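Ekwueme Community Help > Sports & Tickets > Soccer
Print this page | E-mail to a friend
Shares: 5

Is the Solton "first choice" seat deposit worth paying before the new stadium opens?

Posted by eastside_row_k, 9 June 2022

I've had two season tickets with Solton at the old college ground for a while now and I'm trying to decide what to do about the move to Fellonard Park. The club wants $205 per seat just to get in line to pick seats in the new place. I have read the page on their website several times and I trust it less each time.
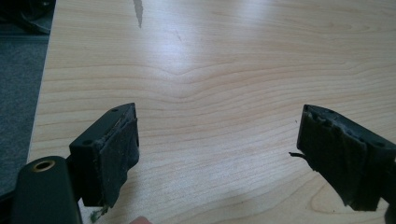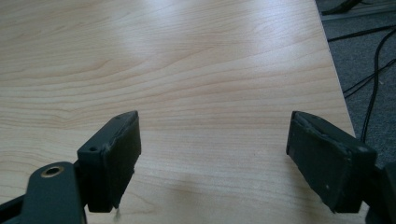
Both photos: dark gripper fingers over a light wood tabletop, with a gap between them.

What the club says is that the deposit gets you a "first choice window" before general season ticket sales. What it does not say is how many people are in the window with me. If everybody who has a season ticket now pays the deposit, then first choice means I'm choosing along with everybody who has a season ticket now, and I don't see what I've bought. It's a line. I could stand in a line for free.

The other part that bothers me is the wording on refunds. The deposit is "applied toward your first season at Fellonard Park," which sounds fine, but two paragraphs down it says it's "applied at the time of full payment for a seat in the same or a higher category." We sit in the cheap seats. If our category doesn't exist in the new stadium, is the deposit stuck until we move up? The ticket office told me on the phone that it "shouldn't be a problem." I asked if they could put that in an e-mail and I'm still waiting.

And then the roof. All the drawings show the east stand covered from front to back. I went to the open house in May and looked at the model they had on the table, and the roof on the model stops well short of the front rows. The guy standing next to it told me the model was old. The drawing on the wall behind him had the same date on it as the model. I mentioned that and he went to talk to somebody else.

So, for people who have been through a stadium move, with this club or any other: did paying early get you anything? I'd be looking for two together, east side, somewhere near midfield, not right at the front. I don't care about the club shop discount or the scarf.

12 people found this useful | Comments (3)

Posted by two_tier_fan

I went through this with Vellthorpe when they moved out to the new ground, so take this for what it's worth since it's a different club with a different ticket office. The sales pitch was close to word for word, though, and I suspect the same consultants go around selling it.

The deposit did get me an earlier time. The trouble was that the seats I wanted weren't on the map when my time came up. The middle block of the main stand had already been pulled out for sponsors and for what they called hospitality, and that never appeared on the map they showed us when we were paying. We were told our section had 789 seats. When I logged in, I'd say well over half were grayed out. I called and asked if those had been sold and they said no, they were "held." Some of them were still empty halfway through the first season. You could see it on TV.

So I would not pay until you have the following in writing, by e-mail, from somebody with a job title.

Which blocks are held back before your window opens. They know this already. If they tell you they don't, I wouldn't believe it.

What order people go in inside the window. It might be by years as a season ticket holder, or by when you paid, or it might be random. With ours it was supposed to be years, and then it turned out years only counted if they were under the same account number, and they'd changed ticket systems along the way, so plenty of us had lost our history. Check your account page now and see what start year it shows. If it's wrong, get it fixed before you hand over anything.

What happens to the deposit if you decline every seat you're offered. "Applied toward" is a different word from "refundable" and they picked it on purpose.

The price of the seat you want, for the first season and the second. Ours held the price for one year and then put it up by more than the deposit. I did renew. I wasn't happy about it.

About the roof, I'd go by the model over the drawing every time. And even that doesn't tell you much about rain — rain doesn't fall straight down. At Vellthorpe the first several rows under the roof line got soaked whenever the wind came from the open corner. If you can walk the site on the hard hat tour, do that and look up. Bring a picture of the seating map and have them point to your row. Don't let them point at a block.

Would I do it again? For two seats together near midfield, maybe. Pairs in the middle go early. For anything behind the goals I'd keep my money and wait for general sale.

31 people found this useful | Comments (5)

Posted by gogreens

just pay it, its a deposit not a ransom. new stadium is going to be great and you'll be sorry if you end up in the corner. I paid for 4 the first morning, took me five minutes. the club has always been fair with me

2 people found this useful | Comments (8)

Posted by northgate_away_days

I'm not sure the post above answers the question, but the comments under it are fun if you have the time.

I paid for one seat and I've had my confirmation, so I can tell you what it says, and that's more than the website does. The confirmation gives a priority number. Mine is in the low hundreds and I paid on the second day. They've told people the first window will take 800 accounts. That is accounts, not seats, and one account can hold up to 4 seats. You can do that math yourself. I did it after I paid, which was the wrong order.

The number is fixed by date of payment as far as I can tell. I asked if years as a season ticket holder came into it and was told that loyalty would be "recognized." I asked how. I was told there would be a wall with names on it.

On your refund question, the terms attached to my confirmation are slightly better than what's on the website. They say you can ask for the deposit back in writing up until the day your window opens. After that it becomes credit. The website leaves that out completely. Whether they pay promptly is another matter and I haven't tested it. Save the terms as they are on the day you pay, because the ones online have changed at least once since I started looking. The paragraph on parking used to promise a free lot for season ticket holders and now it says "access to parking options."

I also asked about the cheapest category. It does carry over, under a new name, but it's only in the north and south ends. There is none of it on the east side. So if you're in the cheap seats on the east side now, you'd be paying a category up to stay on the same side. They didn't volunteer that. I had to ask three different ways.

I don't know anything on the roof. I've asked and had two answers.

If I were in your shoes I'd find out the price of that next category first. If you can't live with it, the deposit is buying you an early look at seats you won't take.

19 people found this useful | Comments (2)

Reply from eastside_row_k

Thanks, that's more than I got from the club in a month. I checked my account page and it has my start year wrong, so that's my first phone call. I also asked for the list of held blocks and was told a map would be released "closer to the window." No date. I'm holding off on paying until I see a price for the east side, and if that means a worse number then so be it. I'm not paying extra to be surprised.

Still no e-mail on the refund.

4 people found this useful | Comments (0)

Print this page | E-mail to a friend
Shares: 5

Contact us | Copyright Ekwueme Community Help | Back to top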